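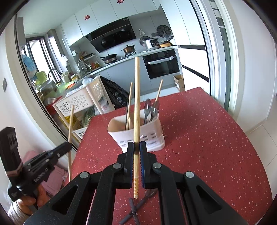
# Wiltisa: kitchen-table gallery

Wiltisa is a home-built two-finger arm for putting cutlery away. The arm itself is on the bench in the back room with its shoulder joint apart. The pictures on this page cover the other half of the build: working out by hand how a parallel gripper has to approach, close on and release the things that go in a utensil holder. All of it was done on the red kitchen table with hand-held grippers.

Build and notes by Nadja Rainer. Page updated November 8, 2021.

**Top of page.** Chopstick held upright between the blue pads, with the white holder behind it. The pads have closed on the dark band near the patterned end. A grip this low leaves a long lever above the fingers, and any tilt in the wrist shows up multiplied at the tip. The arm's planner now treats a low grip on a long item as a case of its own and slows the wrist for it.

The spoons and forks share the holder with the chopsticks in this one. Mixed contents are harder to plan for than any single type. A spoon bowl blocks the opening next to it, and the approach has to come from the side the bowl isn't on.

**Settings carried over to the arm:**

- Finger motion: parallel, both sides driven from one servo
- Servo: Okard, geared, full travel mapped to 4,000 steps
- Pad: textured, 25 mm long, replaceable without removing the finger
- Closing rule: stop on current rise, then back off 2 steps
- Controller: Saavedra board, old revision, with the extra capacitor across the supply

The back-off matters more than I expected. Without it the servo holds at stall and the driver chip gets hot enough to shut itself down. With it, a chopstick still stays put through a quarter turn of the wrist. A steel spoon handle is less certain, especially a tapered one, and I may end up with a separate value for metal.

**Jaws open, before an approach.** Holder in the middle of the table with chopsticks leaning diagonally and a spoon in each compartment. The tips stand well clear of the rim, so there is plenty to grip, but they lean. A vertical descent meets a leaning stick at one pad first and pushes it away. The arm has to match the lean before it closes.

The label and the clear film are on the holder here. Film reflects the window light and my depth readings on the front face are poor as a result. I take the holder's position from the rim now and ignore the front wall.
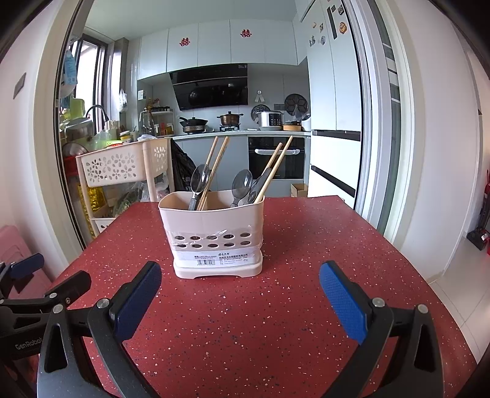
## Holding and placing

The drop into the holder is the part that took the longest. Two compartments sounds like a simple choice between left and right. In practice the free space in each one depends on what is leaning across it, and a stick released over a spoon bowl lands on the bowl and stays there.

The release sequence for the arm is now:

1. Move above the emptier compartment, high enough to clear whatever is standing in it.
2. Turn the stick as near vertical as the wrist allows.
3. Lower until the tip is below the rim.
4. Open slowly over the first third of travel, then fully.
5. Lift straight up before any sideways motion.

Step 5 was added after the open fingers kept catching neighboring handles on the way out. Step 4 has a slow portion for the same family of faults: a fast opening kicks the stick toward whichever pad lets go last.

The log for May to date holds 744 grasps, all types together. Chopsticks make up most of it. Forks are underrepresented and the ladle has been left out until the shoulder is back on. Logging goes through the Cisasent recorder script, with one line per closing and a free-text field I should fill in more often than I do.

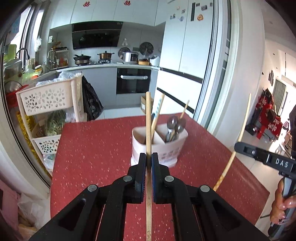

Wiltisa build gallery – Page 2

**Closed on a chopstick, second gripper alongside.** The fingers are shut on a thin stick in the vertical position, with the holder just beyond the jaws. A second gripper is in hand on the right. Two tools over one small table need an agreed order. For the arm I have written this down as a keep-out zone: anything in the space above the holder has to leave before anything else enters.

A light wooden spatula is in with the spoons. A spatula blade is an awkward shape to place in a holder, and I want a rule for it before the arm sees one. Gripping the blade flat-on gives good pad contact but makes the item too wide to pass between two standing spoons. Gripping it edge-on fits, and it slips. For the moment it is marked as handle only.

The linkage is easy to read from this angle. The pivots nearer the jaws sit close together and the rear pair is set wider. My own linkage follows the same general layout, with longer links and plain bushings. The bushings have some play, enough to see at the fingertip, and a set of small bearings is on order.

**Still open**

- Shoulder joint: new output gear fitted, preload not set
- Cable path through the elbow – the present one rubs at full bend
- Separate current limit for metal handles
- Finger covers, printed but too tight over the screws

The next page will have the arm bolted to its base plate and the first powered closings on a fixed stick.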